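Ticket: Desk top marking and edge band lifting
Raised by: Kenna Morrison
Assigned to: Donnie Rutherford
Product: Urquhart table, white top
Opened: 2023-11-20
Status: Open, waiting on part

1. What's wrong

Hello! I've had my Urquhart table since October and I love it to bits, but I've got two niggles. The first is a grey ring that keeps turning up wherever I stand my pen pot, and the second is the edging, which has started to catch on my sleeve at one corner (the corner nearest the window, if that matters). I can slide a bit of paper under it. The table lives in my back bedroom, which is my office, and it gets quite chilly in there before the heating comes on.

I don't want a whole new table if I can help it, it took me and my brother most of a Saturday to get this one up the stairs.

2. What I'd tried before writing in

Washing-up liquid and warm water did next to nothing on the ring. Then I had a go with a pencil rubber, which I know sounds daft, but it took the worst of it off in a few minutes! It came back within the week though. I've not put anything on the edging because I was scared of making it worse.

Donnie wrote back the same afternoon and asked what the pot was made of and whether the edging was the plain white sort or the wood-coloured one. Mine's the light tan wood one, and the pot is just a black wire mesh thing for pencils. I cleared the rest of my clutter off and put the pot up towards the far edge.

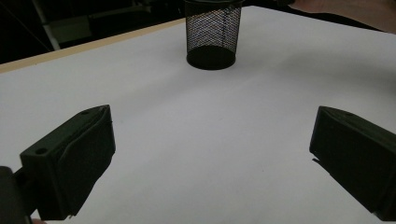

3. Donnie's first go at the ring

He reckons it's the bottom rim of the pot rubbing off on the white, and that the table top itself is fine. His instructions were:

Wipe the bottom of the pot with a damp cloth and see if the cloth goes grey. (It did. Very.)
Clean the mark with a tiny bit of bicarb on a soft cloth, going in circles, no scourers.
Stick 4 felt pads on the bottom of the pot.

I only had big pads meant for chair legs, so I cut them down with the kitchen scissors and they look a bit of a mess, but the pot stands up straight and that's all I ask of it. Two days on, no new ring. I've been shoving it about on purpose to test it!

4. The edging

This one's still going. Donnie had me warm the loose bit with a hairdryer on low for 20 seconds, press it down with a folded tea towel and then leave a strip of masking tape over it overnight. It held till the next evening and then popped up again, same spot. I did it a second time and held it for longer, and got the same result, so I've stopped before I scorch something.

He says the glue has probably gone off in the cold and he'd sooner send me a fresh length of edging than have me keep heating the old one. The sheet that came with the table says Plillitus finish, so I've passed that on to make sure the colour matches. The masking tape is back on meanwhile, to save my jumpers.

5. Still to do

Donnie to confirm the edging is in stock and send it out with the right glue.
Me to measure the long side again, as I wrote it down on an envelope and then posted the envelope.
Leave the ticket open until the new strip has been on for a full week.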